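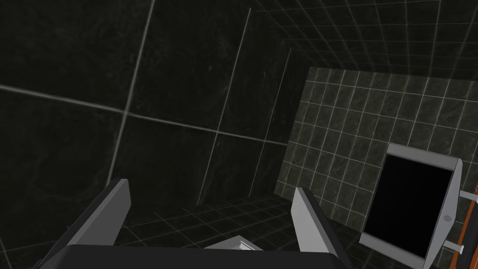 Stop Welding, Start Simulating (or at Least Do It First)

Home Builds Opinion Forum About

July 16, 2019

Quick one, I have to be back at the shop by six.

My claim: if you're building an arm at home, you should not cut metal until the thing has opened a door on a screen. A fake door, in a fake room. Cheap and dull, and you'll hate the first week of it.

I say this as somebody who didn't. In January I put 600 dollars into motors and brackets for Hesham, which is what we call the arm, and it could not reach the latch on our own supply closet. Wrist was too short. A simulator would have told me over one evening. Instead I got a nice heavy paperweight and a bill.

So we went backward. Built a room in software. Dark tiles, a desk corner, wood door, lattice glass. Two arms on one rounded body, grippers up front. Tiles are a pain because every line slants once the viewpoint tips, and that's good practise for whatever vision code you plan to trust later.

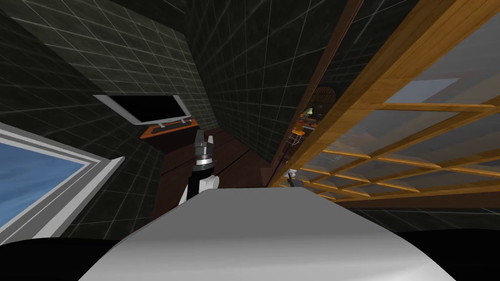
Rhea Salazar thinks I'm wrong, and she told the whole bench so. Simulated friction is a fairy tale, she says, and a kid who has never stripped a gear will believe anything the physics engine tells him. Build ugly, break it, build again.

Fair. She's right about friction. I've had fingers slide through a handle like it was soup. But ugly builds cost money and the shared shop has one drill press, with a sign up sheet. I got 145 tries at the same door in a single night and burned up zero motors. Try booking that.

Also the boring stuff shows up early. Where do the fingers go around a round knob? How wide open on the approach? Does the door frame get in the way of the elbow? 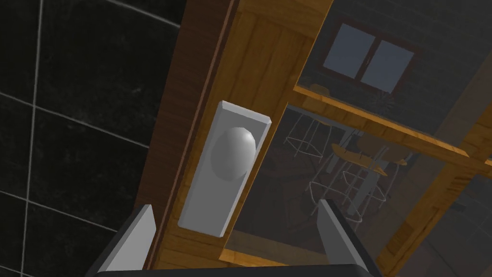
None of those need a real motor to ask. They need patience and a laptop that dosn't overheat, and mine does, so I run it next to the window fan.

Hesham gets a longer wrist next. I'm drawing it tonight, then it goes in the fake room, and only then do I sign up for the drill press. Rhea can have my slot until then.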